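Publishing History 128: Books as Goods
Handout 2 – The Product Page
Joana Macedo

Before anyone reads a book, somebody has to fill in a form about it. The form asks for title, contributor, format, page count, trim size, subject codes and a blurb, and most of what a customer sees in an online shop is this form with a shopping button attached. Prizes go at the top of the blurb. Remainders do not mention them any less loudly.

For next time, read the Susard catalog entries (item 2615 in the course folder). The blurbs are short and the adjectives are not.

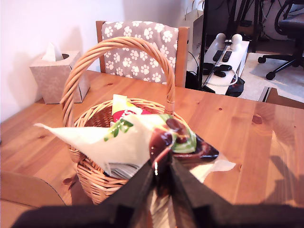

Subject codes decide which shelf a book lands on, and a publisher gets to choose them. Vidar Lindholm's memoir of a bank swindle went out as True Crime in hardcover and as Business in paperback, with the text unchanged down to the typos. Think of how a shop treats small stock: a snack packet standing up in a round wicker basket gets noticed, and the grey-and-white papers lying beneath everything else have to hope for a patient customer. Backlist titles are the papers.

Terms to know: imprint, trim size, backlist, territorial rights, returns.

Written work: pick one title from the Kundale list and write two blurbs for it, one for each of two subject codes. Keep each to around 128 words. Invented prizes will be marked down – plausible ones more heavily.

Trí Quách has the spare copies of the reader.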